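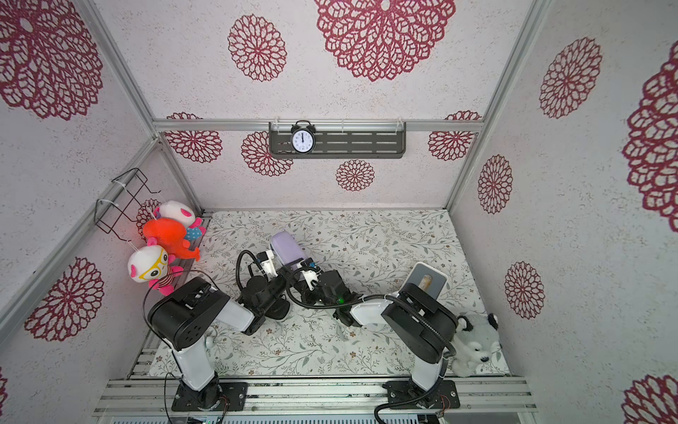
What I Brought Home From a Robot Open Day (Tidying Tips Inside!)

I spent the afternoon of 22nd April at the Climex open day and came home with a pocket full of leaflets, a free pencil and more tidying ideas than I've had since February. I went to see robots. I did not expect to reorganize my entire hall closet the next morning!

The Climex workshop is in the old Plakosier building, up a ramp at the back (park on the street, the lot was full by ten). They had several demonstrations going, but the one that kept me on my feet the longest was the tabletop station, where two white arms work over a flowery tabletop with the kinds of things we all have lying around the house. I love watching anyone handle household stuff with care, and when the hands in question are grippers you see every single decision. Where do I take hold of this? Which way up does it go? I've been doing these jobs for forty years on autopilot.

So, my notes, tidied up a bit from the back of the program.

Clear a landing spot first. One of the guides said they plan where a thing is going before they plan how to pick it up. I tried it on the hall closet and it is so much faster. Put the empty basket or shelf in place, then start lifting things out. No more piles on the stairs.

Use the back wall. At the tabletop station they had a slotted metal shelf up on a rail, held on with little white cable ties, and a wire rack on the side wall fastened the same way. Cable ties! I had been putting off my pantry rack for a year over the right brackets. Two ties at each end, pulled snug, tails snipped flush (nail clippers do a lovely clean job), and it holds my spice packets just fine. Keep it to light things, though. I wouldn't trust it with jars.

Hang the soft toys. There were plush toys on and around that wire rack, including a bright orange-red one like an octopus, and it looked so cheerful. My grandkids' toys used to live in a bin where only the top three ever got played with. Now there's a rack on the bedroom wall at their height, and they pick from it like fruit.

Hold soft things in the middle. Pouches, padded cases, rolled cloths – anything that gives when you squeeze it – are easier to move if you settle your grip near the center before you lift. I always grabbed the corner and then wondered why everything slid around inside. 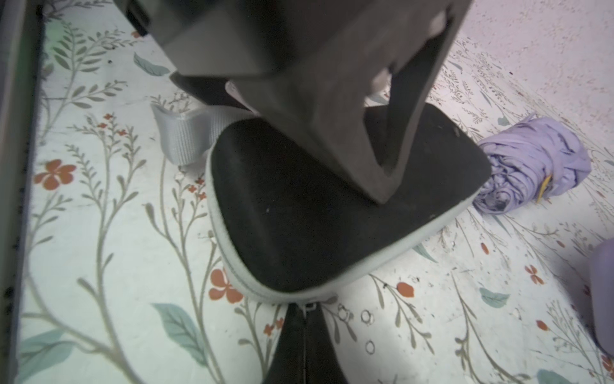

Gripper finger on the black padded case, with a crumpled purple cloth beside it.

Roll your cloths. Dusters, bandannas, microfiber squares, all of it. Fold in half lengthwise, roll from the short end, and stand the rolls upright in a shoebox. Mine fit in half the space they took folded, and you can pull one out without toppling the rest.

Loop your straps. Loose straps are the curse of my closet! Curl each one into a loose loop and slip it inside the bag or case it belongs with. For the really long ones off the luggage I use a bit of old elastic round the middle.

Put something patterned under your sorting. This one is just me, but the leafy print on that tabletop sent me straight to my drawer of old tablecloths. I spread one on the bed, sort on top of it, and at the end I gather up the corners and shake the fluff out of the back door. Pale cloth is best, as you'll spot a dropped button or a stray screw right away.

Go slow on the last inch. Set things down gently and let go only when they're standing. I have broken fewer glasses this month than in any month I can remember.

If you want to go yourself, the guides told us they had more than 1000 visitors over the day, so arrive early, wear comfortable shoes and eat first. The Queiroz coffee cart had sold out of everything except raisin buns by noon (the raisin buns were very good). There's another open day planned at Dendum in the fall, with a kitchen station I'm already excited about. I'll be taking a proper notebook and my sister.

Next week on the page: getting candle wax out of a table runner, and your replies about squeaky drawers. Keep them coming!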